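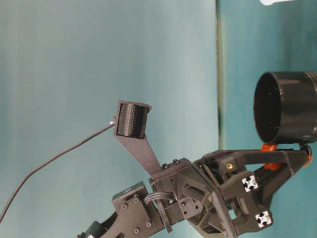

Häufige Fragen zum Chorsommer in Mollau

Schön, dass ihr zu uns gefunden habt! In den letzten Wochen sind so viele liebe Nachrichten bei uns eingegangen, dass wir mit dem Antworten kaum hinterherkommen, und deshalb haben wir die Fragen, die immer wieder auftauchen, einmal zusammengetragen. Stand: Juli 2026.

Muss ich Noten lesen können?

Nein, wirklich nicht. Ein guter Teil unserer Sängerinnen und Sänger lernt nach Gehör, und Josué Coutinho, der die Proben leitet, singt jede Stimme so oft vor, bis sie sitzt. Wer Noten lesen kann, bekommt natürlich welche, und wer es ein bisschen kann, setzt sich am besten neben jemanden, der es besser kann – so haben es die meisten von uns gelernt.

Muss ich vorsingen?

Es gibt kein Vorsingen mit Jury und klopfendem Herzen. Am ersten Abend nimmt sich Josué für alle Neuen ein paar Minuten Zeit, ihr singt zusammen ein paar Töne hinauf und hinunter, und danach wisst ihr, ob ihr im Alt oder doch lieber im Sopran (oder im Tenor, da freuen wir uns immer besonders!) am besten aufgehoben seid. Wer sich in seiner Stimme nicht wohlfühlt, darf später auch noch wechseln.

Was wird gesungen?

Wir singen a cappella, also ganz ohne Instrumente, und zwar quer durch den Garten: Volkslieder, etwas Gospel, zwei portugiesische Stücke und ein paar Popsongs, die Josué Portela für uns gesetzt hat. Sein neues Arrangement heißt »Lemis« und ist sechsstimmig. Keine Angst davor, der Anfang klingt schwieriger, als er ist, und ab der zweiten Strophe trägt einen die Melodie wie von selbst.

Wo und wann wird geprobt?

Geprobt wird im alten Kinosaal Weka, immer abends von 19 Uhr bis kurz nach neun, mit einer Pause in der Mitte. Die genauen Termine stehen im Probenplan, den ihr mit der Anmeldebestätigung bekommt. Der Eingang liegt auf der Hofseite, vorne an der Straße ist die Tür abends abgeschlossen.

Was kostet die Teilnahme?

Der Beitrag liegt bei 44 Euro, ermäßigt sind es 36 Euro. Darin sind die Notenmappe, das Probenwochenende und der Tee in der Pause schon enthalten. Wenn das Geld gerade knapp ist, schreibt uns bitte einfach ein paar Zeilen, wir finden da immer einen Weg und machen auch kein großes Aufheben darum.

Darf ich meine Kinder mitbringen?

Sehr gerne, ab zehn Jahren dürfen sie auch mitsingen. Jüngere Kinder können zuhören, malen oder lesen, solange jemand ein Auge auf sie hat. Eine eigene Betreuung können wir leider nicht anbieten, so oft wir auch schon darüber gesprochen haben.

Wie oft darf ich fehlen?

Das Leben kommt eben manchmal dazwischen, das kennen wir alle. Bis zu 3 Proben lassen sich gut aufholen, zumal es zu jedem Stück Übungsaufnahmen für alle Stimmen gibt. Bei der Generalprobe brauchen wir euch allerdings unbedingt, sonst stimmt am Ende die Aufstellung nicht mehr.

Was ziehe ich beim Konzert an?

Dunkle Hose oder dunkler Rock, dazu oben eine kräftige Farbe eurer Wahl. Bitte denkt an bequeme Schuhe – das Programm dauert gut anderthalb Stunden, und gesessen wird nur in der Pause.

Wird das Konzert aufgenommen?

Ja, das Tonstudio Rangel schneidet den ganzen Abend mit, und zu einem der Lieder soll wieder ein kleines Video entstehen. Wer darin nicht zu sehen sein möchte, kreuzt das bei der Anmeldung an und bekommt einen Platz außerhalb des Bildes. Der fertige Mitschnitt geht im November an alle, die mitgesungen haben.

Wie komme ich an Konzertkarten?

Der Saal hat 101 Plätze, und die sind erfahrungsgemäß schnell vergeben. Jede Sängerin und jeder Sänger kann vorab zwei Karten zurücklegen lassen, der Rest geht in den freien Verkauf an der Abendkasse.

Meine Frage war nicht dabei. Und nun?

Dann schreibt uns über das Kontaktformular oder sprecht uns nach einer Probe an. Bis zur Antwort kann es ein paar Tage dauern, wir machen das alle neben Beruf und Familie, aber gelesen wird jede Nachricht.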